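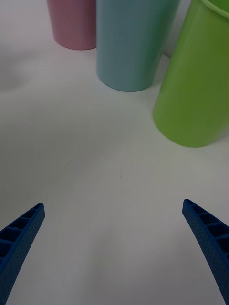 Figure 5. Wrist camera view, gripper open, three cups on the work surface.

5. Setting up the cup station for shared work

This section covers the Sterkeo cell as installed at the Gronport dishroom and tray line. It assumes the arm has been bolted down, the guarding is in place and the Noguchi controller starts without faults. Read section 4 before changing any speed or force value.

The cell takes over the repeated lifting and placing of plastic cups. Staff who used to stand at the sorting table for a full shift will load the table, clear rejects and sign off the change of lot. Supervisors should update the duty roster before the first live run so that these tasks have a name against them.

5.1 Preparing the work surface

1. Press HOLD on the pendant. Wait for the amber lamp.

2. Wipe the tabletop with a lint-free cloth. Do not use a coloured or printed mat. The vision settings supplied with the cell are for a plain white surface.

3. Check the live view for specks. A small dark mark such as the one near the centre of Figure 5 will not normally be picked up as an object, but larger crumbs and label scraps may be. Wipe again if a box is drawn around anything other than a cup.

4. Set the overhead lights to the level used during the shift. Calibrating under one light level and running under another is the most common cause of missed picks at this site.

Note: Soft grey shading across the table is acceptable. If the shading has a hard edge, look for a trolley, door or person between the light and the table.

5.2 Placing cups for the teach run

1. Place one pink, one light blue and one green cup at the far side of the table, base toward the gripper. The cups may overlap in the camera view, as the blue and pink cups do in Figure 5.

2. Leave the area between the fingers and the cups clear.

3. Step back behind the yellow floor line and release HOLD.

4. Select TEACH, then COLOUR. The controller lists each colour it finds. Confirm each one on the pendant.

5. If a cup is leaning, as with the green cup in Figure 5, the controller may report TILT 34. Press ACCEPT to store the tilted pose or RETRY after standing the cup up. Store at least one tilted pose per colour. Cups loaded by hand at a busy time are seldom all upright.

6. Save the lot under the Cleltodell job name shown on the docket.

Caution: Do not reach in to straighten a cup while the lamp is green. Press HOLD first, every time, including when the arm is not moving.

5.3 Checking the fingers

The blue fingers are wearing parts. Inspect them at the start of each shift with the gripper fully open and clear of all objects.

1. Look along the ribbed inner side of each finger. Replace the finger if any rib is cracked.

2. Check the hollow cells for dried food or label glue. Clean with a soft brush and warm water. Do not use the dishwasher.

3. Compare the two tips in the live view. One finger may look slightly longer than the other because of the camera position. Check against the gauge block before adjusting.

4. Reset the cycle counter after fitting new fingers. The controller shows a reminder every 1000 cycles.

5.4 Hand-over between operator and cell

The operator on the table is in charge of the cell. The cell does not set the pace of loading. If cups run out, the arm parks and waits, and no alarm is raised.

1. At the start of the shift, the outgoing operator reads the reject count aloud and enters it in the log.

2. The incoming operator runs one cup of each colour at reduced speed.

3. If all cups are placed correctly, set speed to 100 per cent. Trainees stay at reduced speed until signed off on sections 4 and 5.

4. Cracked or stained cups are still judged by eye. Remove them before loading. The camera is not set up to find damage.

Note: Pick counts are kept by job, not by person. Operator log-ins are used for access and sign-off only. Any change to this setting must be raised with staff at the June review or at a meeting called for the purpose.

5.5 Returning to manual sorting

Keep the manual bench stocked. If the cell stops and cannot be restarted in 5 minutes, turn the key switch to OFF, hang the tag and move the remaining cups to the bench. Record the fault code before power is removed. See section 7 for fault codes.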